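Oderthorpe Community Help > Clubs, Schools and Days Out > Question

What should we have on the table for a hands-on robotics open day?

Asked by Manon Poirier, 5 Oct 2019

Hello all, hoping someone has done one of these before. I look after the demo table for our little robotics group and we've got an open day coming up in March at the Greco hall (the one behind the library, with the dreadful parking). We've had plenty of talks in the past and people nod politely and drift off to the tea urn, so this time I'd like visitors to do something with their hands. The plan so far is two of the hand-held grippers, a table each, and everyday kitchen jobs: put a thing in a rack, take it out again, move it to a bowl, that sort of level.

What I can't decide is which objects to use! I went to the Huvus demonstration in the spring and they had people picking up eggs, which was very exciting for the first ten minutes and then very sticky. I don't want eggs. But I also don't want wooden blocks, because everyone has seen a robot video with wooden blocks.

I had a go at home with a washing-up sponge and a wire rack and I rather liked it. My worry is whether it looks too dull from the other side of the table. Also whether small children will manage it, and how long to give each person. We've printed 350 leaflets so I'm hoping for a decent crowd, though I'd be happy with a tenth of that.

Any thoughts very welcome, including "don't do it".

Two answers

Leonardo Parisi wrote:

Do it! I ran the table at the Kundow open day two years on the trot and the sponge was the thing people queued for, I'm not joking. It's soft, so you can squeeze far too hard and nothing terrible happens, and you can see it give when you squeeze, which gets a laugh from the little ones and gets the grown-ups asking proper questions. We had a very nice lady who stayed at it for ages and wanted to know how a machine would know when to stop squeezing. I talked at her for far too long about that. She took it well.

Yellow is good, by the way. We tried a grey one the first year and against black fingers and a black rack people at the back couldn't tell what was going on. A yellow one on a pale table shows up a treat.

What I'd do if I were you is set the job out as a few short steps on a card and prop it up next to the rack. Ours went more or less like this (I've tidied up the wording, the original had jam on it):

1. Pick up the gripper and have a few goes at opening and closing it on nothing. Let people get bored of this on their own, it doesn't take long.

2. Take hold of the sponge by its sides, with one finger flat against each, and keep it upright over the rack. Stop there for a moment before you go any further. Nearly everyone wants to rush this bit, and they're the ones who end up with the sponge on its side across the rods.
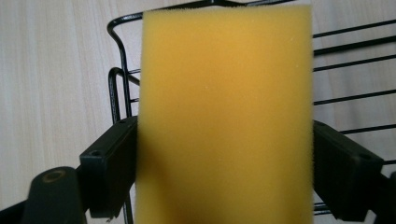 3. Lower it in slowly. If it catches on a wire, come straight back up and try again. Don't waggle!

4. Open the fingers all the way before you lift your hand. If you only open them a crack, the foam clings and the sponge comes up with you, and then the whole queue groans.

5. Swap with the next person.

For timing I'd go by tries and forget the clock. Two tries each, then to the back of the queue, and anybody who wants more can have more when it's quiet (it goes very quiet at lunch). We kept a tally on a whiteboard of sponges successfully put away and got to 509 by the end of the second day. I was ridiculously proud of that and took a photo of the whiteboard, which my family have all been made to look at.

Small children: fine from about school age with somebody's hand under theirs. Smaller than that and they just want to hold the sponge, so keep a spare in your pocket for them.

One more thing, fix the rack down. Ours was loose the first morning and it went for a wander every time somebody leaned on it. A bit of that grippy drawer liner underneath was enough. And have a mug or something similar ready for the confident ones, as teenagers get the sponge first go and then look at you as if to say, is that it?

Good luck with it, I might come along if I can park.

wiresandtea wrote:

sponge is fine. bring spare batteries and an extension lead, the sockets in the Greco hall are all on the stage side

Comment from Manon Poirier:

Thank you both! Leonardo, I'm pinching your card wholesale, jam and all. I hadn't thought of going by tries and I think that solves my queue. Extension lead is on the list. I've got drawer liner left over from doing the kitchen so that's sorted as well. Will try the mug at the weekend, not one of the good ones.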